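**Ticket 1586: Memorial page for the Domlow alumni site, form eats the last line**

Opened by: Nhung Lâm, alumni office
Assigned to: Mingxuan Yuan, web
Priority: Normal (changed to High by Nhung, changed back by the system, changed to High by Nhung)
Date: January 8, 2024

**Reported problem**

The tribute for Captain Lương stops in the middle of his regiment's name. The family sent four paragraphs and the page shows three and a bit. His sister, Mỹ La, has been very polite about it, and I would like to get this fixed while she still is.

I have pasted the text in again 15 times. I have also tried pasting it in slowly.

**Mingxuan, first look**

Reproduced. The tribute form runs on Illex, which the college bought to sell reunion dinner tickets, and the "Remembrance" page type is the "Dietary Requirements" page type with a black border. There is a character limit. It was set by somebody who felt you could cover most allergies in that space, and fair enough.

Raised the limit. Saved. The page now shows all four paragraphs and a button saying "Add a guest."

**Nhung**

Please remove the button.

**Mingxuan**

Button removed. It went from every page, including the dinner. Put it back on the dinner.

While I was in there I found the sort order. Tributes are listed by year of matriculation, except that anyone whose year is blank goes to the top under "New Members." There were 33 of them. I have moved them to a plain list headed "Year not recorded," and Wubit Asfaw in the archive is going through the old registers to fill in what she can.

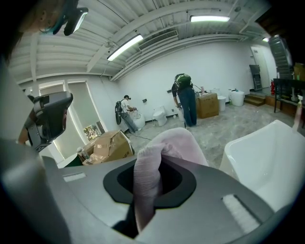 Next was the search. Typing "Luong" found nothing, and typing "Lương" found him twice, once as himself and once as a donor to the boat fund. The accent handling is now switched on, so either spelling works. It defaults to off, with a warning that switching it on may "enrich results." I have been enriched. Searching for Lulladton, where his memorial bench is, now also brings up the Lulladton bus timetable from an old open day, which I have unpublished.

**Nhung**

Thank you. Two more things from Mỹ.

1. The page says he "is serving" as an officer. The family's text says "served."
2. She would like the reading from the July service added at the end.

**Mingxuan**

1. Illex fills that line in from the careers survey, which he answered as a new lieutenant. Unlinked it for all Remembrance pages. Checked the others by hand and corrected 2 more.
2. Added. Line breaks in the poem held on the third attempt. Use Shift+Enter in that box. Plain Enter submits the form and sends the family a receipt.

**Nhung**

They did get a receipt. It thanked them for their booking. I have phoned to apologize, and Mỹ laughed, which was kind of her.

**Mingxuan**

Receipts off for this page type. Tested with a dummy entry, since deleted.

**Ngân Đồng, service desk**

Can this be closed? It has gone past target and I am getting the red emails.

**Nhung**

Mỹ has read the page through and is happy with it. Please close. Wubit's missing years should go on a separate ticket, Normal priority, and I promise to leave it there.

**Status:** Closed, resolved.
**Follow-up:** Matriculation years, assigned to Wubit Asfaw.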